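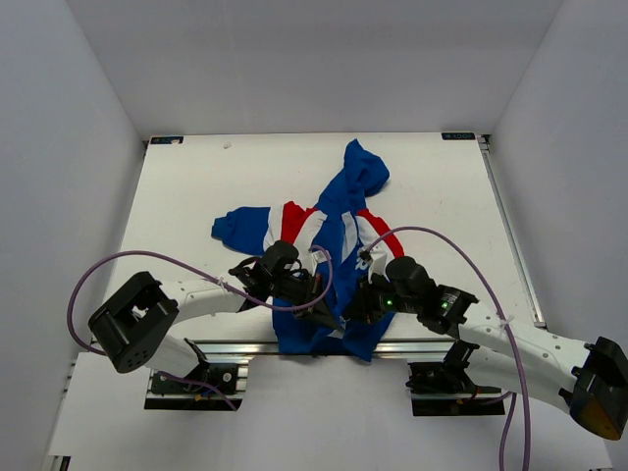 How do you fold a hoodie so the hood doesn't wreck the whole stack? I have 17 of these to get into one dresser drawer (my kids play rec league in Pluddale and apparently every season comes with a new sweatshirt) and T-shirts I can do in my sleep, but hoodies beat me every time. Take the blue, red and white one. The hood gets itself twisted into a point, one sleeve goes off to the left, and the bottom hangs over the front of the table before I've even made a fold. By the time I've got it into a square there's a fat lump at one end and the pile slides over. I've tried rolling, and the rolls come undone in the drawer. The dresser is an old Eskildsen and the drawers are pretty shallow, so hanging them isn't the answer I want either, the closet is full!

3 answers

Answer 1 (accepted)

Put it face down, hood away from you, and get the whole thing up on the table. If the hem is hanging off it drags everything crooked while you work. Flatten the hood first, before you touch the sleeves. I pull the point out straight, then fold the hood down onto the back so it lies between the shoulders. Then one side in to the middle, sleeve folded back down along itself, same on the other side. Cuffs should end up near the hem. Now fold from the bottom up in thirds and smooth it with your forearm. Mine stand up on edge in the drawer like file folders, and I alternate which end the fold faces so the thick parts don't all land together.

Answer 2

Roll it INTO the hood. Lay it flat, sleeves in, roll tight from the hem up, then flip the hood inside out over the roll. Doesn't come undone, I took four camping at Clutovwood like that and they stayed put in the duffel all week. Kind of a football shape though, so measure your drawer.

Answer 3

17 hoodies?? I'd donate half. We got rid of a bunch last December and I don't miss a single one.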